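Hurier opens computer reuse room at Sondik

For immediate release, November

Hurier has opened a new room for the repair and reuse of desktop computers at its Sondik site. The room takes in office machines that have come to the end of their first use and prepares them either for a second owner or for careful separation into parts. It forms the first stage of the Pedell programme, which is supported by Boutros and will run in its present form until the spring.

Under the programme, organisations with desktop computers they no longer need may offer them to Hurier for assessment. The opening intake consisted of 59 machines, all of them desktop towers. Laptops, tablets and all-in-one computers are outside the scope of this stage and cannot be accepted at Sondik for the time being.

Each tower received is entered in a register and given a number that stays with it throughout its time on site. Storage drives are dealt with first. They are taken out, recorded against the number of the parent machine and held in a locked cabinet until the data has been erased to the standard agreed with the donor. A donor may ask for drives to be returned or destroyed instead, and should say so on the intake form.

Work on the rest of the machine takes place on the bench. The tower is laid on its side, the side panel is removed and the interior is checked for dust, damaged sockets, swollen capacitors and worn cables. Memory is tested separately from the board it came from. Processors are examined before they are refitted — bent contacts remain one of the more frequent causes of failure in older office machines — and old thermal paste is cleaned away. Power supplies are tested as complete units and are never opened at Sondik.

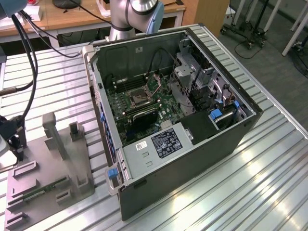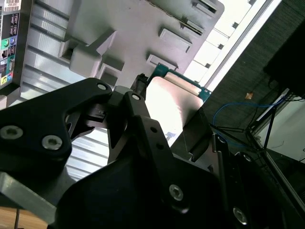
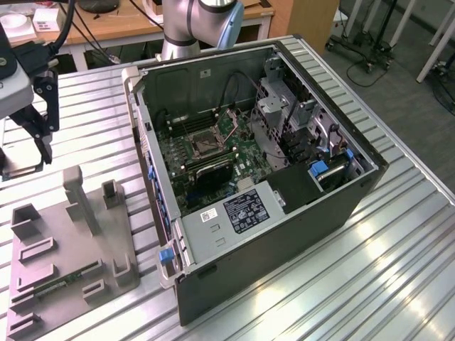 First and third pictures: a desktop tower lying open on the workbench. Second picture: a component with a green circuit board edge, seen close up.

A machine that passes its checks is rebuilt, cleaned and run under load overnight before it is released. Where a tower cannot economically be repaired, its sound parts are kept as spares for others of the same model. Memory modules, heatsinks, drive carriers and cables are stored by type in labelled trays. Cases are kept too, where space allows, as replacement side panels and front bezels for office towers have become difficult to buy separately. Whatever remains is sorted by material and passed to a licensed recycler.

A spokesperson for Hurier said: "Many of the desktop computers offered to us were withdrawn because a lease had ended or an office had moved. They were built to be opened and serviced, and a good number need only more memory and a new drive to be useful for several more years. The room at Sondik gives us the space to do that work properly and to keep a clear record of every part."

The room replaces two smaller storerooms, where towers had to be moved each time a bench was needed. It has been fitted with new lighting and power points, together with shelving for machines awaiting assessment. Six shelving bays are set aside for tested spares. Incoming and outgoing machines now use separate doors, a change requested by staff following a review of the earlier arrangements.

Boutros has met the cost of fitting out the room and of the test equipment. A spokesperson for Boutros said: "We were asked to support something practical, with results that can be checked against a register. We look forward to receiving the first report and to discussing with Hurier what the next stage of Pedell should include."

Finished computers will be offered in the first instance to schools, libraries and advice centres in the area. Applications should state how many machines are required, what they will be used for and whether monitors and keyboards are already available, as Hurier holds only a limited stock of these. Each computer will be supplied with a sheet listing the parts that have been replaced and the tests it has passed. Faults reported within 10 weeks of delivery will be put right at Sondik free of charge, provided the case has not been opened in the meantime.

Collection of donated machines can be arranged within the local area. Donors are asked to leave towers complete, with side panels fitted and memory and drives in place. Loose power leads may be included in the same delivery but should be bundled and boxed separately.

Notes to editors

Hurier repairs and redistributes office and household equipment. The Sondik site also houses its furniture store, which is unaffected by the new arrangements.

Pedell is the name of the programme as a whole. The desktop computer room is its first stage, and details of later stages will be published once they have been agreed with Boutros.

Intake forms and application forms are available from the Sondik reception desk and may be returned there in person or by post.

Ends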